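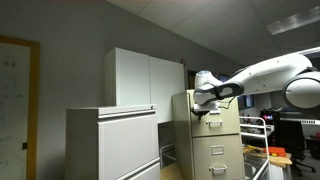
El cajón que no quería soltar: una tarde con Bartosz Wysocka y el fallo que le enseñó a desconfiar de los tirones

Bartosz Wysocka habla de archivadores como otros hablan de motos. Lleva dos años en Listholm, el proyecto con el que el taller Nedanwood intenta que un brazo robótico abra, revise y cierre cajones de oficina corrientes, de los que rozan, se atascan y tienen el tirador un poco flojo. Yo iba a preguntarle por los avances y acabamos hablando casi todo el rato de una avería. ¡Y menos mal!

«Un cajón parece lo más fácil del mundo hasta que tiras de él con una máquina», me dice nada más sentarnos. «Tú, cuando algo se engancha, aflojas la mano sin pensarlo. El brazo hace lo que le has pedido, y si le has pedido que llegue a un punto, va a querer llegar a ese punto».

El incidente ocurrió en julio, durante una tanda de repeticiones con un archivador vertical. El brazo agarró el tirador superior, empezó a tirar y el cajón salió apenas unos centímetros. Después se trabó. El controlador debía detectar el aumento de fuerza y parar, pero siguió empujando la consigna hacia atrás, el mueble entero se inclinó hacia delante y Bartosz, que estaba junto al puesto de control, pulsó la parada de emergencia.

«Funcionó a la primera. El brazo se quedó clavado», cuenta. «Y entonces llegó la segunda sorpresa, que para mí es la más interesante: la pinza seguía cerrada. Claro, estaba diseñada así, para no dejar caer lo que lleva. Pero teníamos un archivador ladeado, sujeto por un tirador, y un brazo frenado que no podía moverse. ¿Qué haces? ¿Sueltas? Si sueltas, el mueble vuelve de golpe o se te viene encima».

Lo que hicieron fue apuntalar el archivador con dos tacos y una cincha antes de abrir la pinza a mano. Tardaron 22 minutos (Bartosz lo sabe porque está en el parte) y nadie se hizo daño. El tirador quedó doblado y hubo que cambiarlo.

A partir de ahí empezó la parte detectivesca, y aquí se le ilumina la cara. La primera sospecha recayó sobre el sensor de fuerza de la muñeca. Lo desmontaron, lo calibraron, lo volvieron a montar y medía perfectamente. La segunda sospechosa fue la cerradura del mueble, porque muchos archivadores llevan un mecanismo que impide abrir dos cajones a la vez.

«Eso explicaba por qué se había trabado el cajón: el de abajo estaba abierto un dedo y el bloqueo había saltado. Estupendo, caso cerrado... pues no. El mueble hizo lo que tenía que hacer. Lo que yo quería saber era por qué mi brazo no se enteró».

La respuesta estaba en los registros. En Listholm se guarda la fuerza de cada tirón, y al repasar los 84 de aquella semana apareció un patrón. El programa restaba el peso de la pinza para quedarse solo con la fuerza útil, y esa corrección se recalculaba al comienzo de cada agarre. Si la pinza ya estaba tocando el tirador en ese momento, el contacto se guardaba como si fuera peso propio. En 9 de los tirones la referencia estaba desplazada, siempre en el mismo sentido: el brazo creía tirar con menos fuerza de la real.

«Ocho salieron bien porque el cajón abría suave», explica. «Llevábamos días con el fallo delante y lo único que veíamos era un cajón abierto. Me fastidió muchísimo, y a la vez... ¡qué fallo tan bonito! Lo tenías ahí, dibujado en la gráfica».

Le pregunto qué han cambiado. Saca una libreta y me lo dibuja todo, flechas incluidas. La puesta a cero se hace ahora con la pinza separada del mueble, en el aire, y si la lectura no cuadra con la del intento anterior, el programa se niega a arrancar. Hay también un segundo límite, independiente del primero, que vigila el esfuerzo en las articulaciones del brazo. Y otro de pura geometría: si la consigna se aleja demasiado de la posición real, parada.

«El segundo límite me gusta porque no se fía del sensor», dice. «Antes teníamos dos comprobaciones que leían el mismo número. Eso es una comprobación con dos nombres».

Los muebles, además, van anclados durante las pruebas. Esa medida se la sugirió una colega de Khosravi, el taller que les fabrica los soportes de la pinza, y Bartosz reconoce que al principio le pareció hacer trampa. En una oficina de verdad, argumentaba él, los archivadores no siempre están fijados a la pared. Lo discutieron un buen rato.

«Ella tenía razón. Primero aprendo a no tumbarlo con el mueble sujeto, midiendo cuánto habría volcado. Luego ya hablaremos de quitar el anclaje». Hoy sigue puesto.

¿Y la pinza que no suelta? Ahí todavía hay debate – y se nota que es el tema que le quita el sueño. Abrirla siempre al pulsar la seta sería peligroso con un mueble inclinado; dejarla siempre cerrada complica cualquier rescate, sobre todo si lo atrapado fuera una mano. De momento han añadido una liberación manual que se acciona desde el lateral, fuera de la trayectoria de caída, y un procedimiento escrito que todo el que entra en la zona ensaya antes.

«La primera vez que lo ensayamos tardamos casi 22 minutos, igual que el día del susto. ¡Con todo preparado! Habíamos guardado la cincha en un armario detrás del robot. Ahora cuelga al lado de la puerta».

El siguiente paso será Zatudbridge, una batería de pruebas con cajones estropeados a propósito: guías torcidas, carpetas que asoman, tiradores sueltos. Bartosz ya ha empezado a coleccionarlos y me enseña en el móvil una guía oxidada con verdadero cariño. Quiere que el brazo renuncie a tiempo en todos ellos, y que al renunciar deje el cajón como lo encontró.

«Que abra un cajón me alegra el día», dice. «Que se pare y me diga "este no puedo" me alegra la semana». Luego mira la hora, recoge la libreta y me pregunta si en casa tengo algún archivador viejo que cierre mal.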